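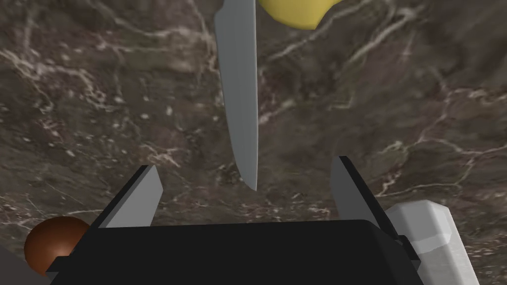

Wrist view in the simulator, knife point down over the open jaws, marble counter behind.

Posted in: Workbench / Arms & Grippers

The arm itself is still in pieces on the shared bench at Nastbridge, waiting on a shoulder bearing, so July's job of tuning the grasp planner has moved into simulation. Same parallel gripper as the one I'm building, same wrist camera offset, no blood.

The kitchen set is awkward on purpose. A thin blade seen from the wrist gives the depth estimate very little to work with, and the planner kept choosing approaches along the tip. I added a cost term for closing on anything narrower than the pads. Over 167 trials the tip approaches dropped to 19, and most of those are the same starting pose with a different seed.

Wrist orientation is the other problem. The inverse kinematics solver (Stelmakh, stock settings) has no preference between elbow solutions, so it will flip the hand over mid-path if the joint distance comes out slightly shorter.
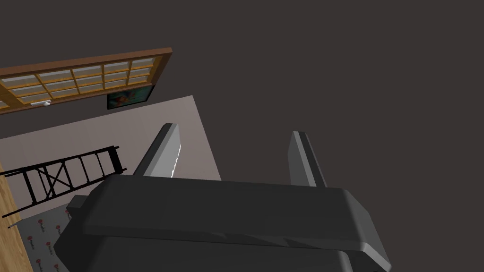

Jaws open, nothing between them. Window and picture frame on the diagonal.

I now reject any waypoint that rolls the wrist more than 35 degrees from the last one. It costs planning time – the iteration limit had to go up to 3000 – but the paths look sane. Nomvula Hendricks suggested weighting the roll joint instead of a hard cutoff. I'll try that next, once the logging stops dropping rows.

Fingers are still to be printed. Heriberto Muñoz has the pad drawings.

Last updated: Sun 15 October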